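How Correction Tape Hides Your Mistakes

You are writing a thank-you note to your aunt. You are writing it in pen, because someone told you pen was more polite. Halfway down you thank her for the lovely "sweeter," and there it is forever, a word about sugar where a word about wool should be.

Pencil people would reach for an eraser. Pen people need something else, and one of the things they reach for is correction tape.

What is it, anyway?

Correction tape is a very long, very thin strip of dry white paint, wound up inside a plastic case about the size of your thumb or a bit bigger. The case is called a dispenser. You press the tip on the bad word, pull, and the word goes under a clean white stripe. Then you write the right word on top.

The bad word is still there, by the way. It has only been covered up, like a sock kicked under a bed. Hold the page up to a bright window and you may be able to read it. Your aunt may also own a window.

Why doesn't ink just rub out?

Pencil marks are mostly tiny crumbs of graphite sitting on top of the paper. An eraser is stickier than the paper is, so the crumbs leave with the eraser.

Ink is wet when it goes on. It soaks down between the little plant threads that paper is made of, and then it dries there and settles in. To get it out you would have to take some of the paper along with it. Anyone who has tried rubbing hard with a wet finger knows how this goes: first you have a gray smudge, and then you have a hole.

So covering up is easier than taking away. Grown-ups have known this for a long time, and it is also how they paint bathrooms.

What's inside the case

Many dispensers have a see-through window, so you can spy on the works. There are usually two spools, and sometimes one sits partly on top of the other.

The first spool holds the fresh tape. This tape has two layers: a thin backing strip, and the white layer stuck lightly to it. The backing runs from the spool down to the tip, goes around the edge of the tip, and comes back up to the second spool. By the time it gets there, it has left its white layer behind on your page. The second spool winds up the empty backing so it doesn't trail out of the case like spaghetti.

The two spools are joined so they turn together. Often little toothed wheels, called gears, do the job. When you pull the tip along the paper, the tape moving past turns the first spool, and the first spool turns the second. There's no battery. You are the motor — sorry, no pay.

Why does the white part stay on the paper?

It comes down to which side is stickier. The white layer has a glue on the side that touches your page, and that glue grips paper better than the white layer grips its backing. When the tip squeezes it all together, the paper wins the tug-of-war.

Paper doesn't win against everything. Try correction tape on a greasy page (pizza night homework, for instance) and the stripe may curl up and fall off.

Reading the numbers

Lots of dispensers have a size marked on the plastic. If you find something like 5 mm x 40, the first number is the width of the tape in millimeters. Five millimeters is wide enough to cover one line of ordinary handwriting. If your handwriting is the enormous kind, you'll need two passes. The second number is normally the length, which on correction tape is given in meters. Forty meters would be longer than three school buses parked nose to tail, so that's a great many sweeters.

How to use it without making things worse

Put the tip flat on the paper at the start of the mistake. Press firmly. Pull in a straight line, at a steady speed, and stop at the end of the mistake. Lift the tip off cleanly.

Don't go around corners. The tape only knows how to go straight, and if you turn it halfway it will wrinkle or snap.

Don't push it backward, either. That makes the tape go slack, and then a loop pops out of the front. If you get a loop, some dispensers have a small wheel you can turn to tighten it up again. Look for an arrow showing which way.

You can write on the stripe right away, with no waiting and no blowing on it. Go gently, though. A sharp pen pressed hard will plow straight through the white layer, and you'll be back where you started, except lumpier.

When it's finished, put the cap on if it has one. Pencil case fluff loves a sticky tip.

Words to know
Backing: the thin strip that carries the white layer.
Dispenser: the case that lets the tape out.
Spool: a wheel that something long is wound around.

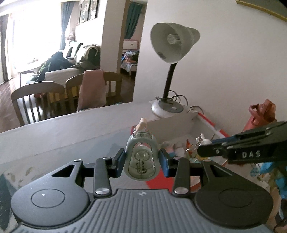 A correction tape dispenser with a see-through window. Look for the round spool in the upper part.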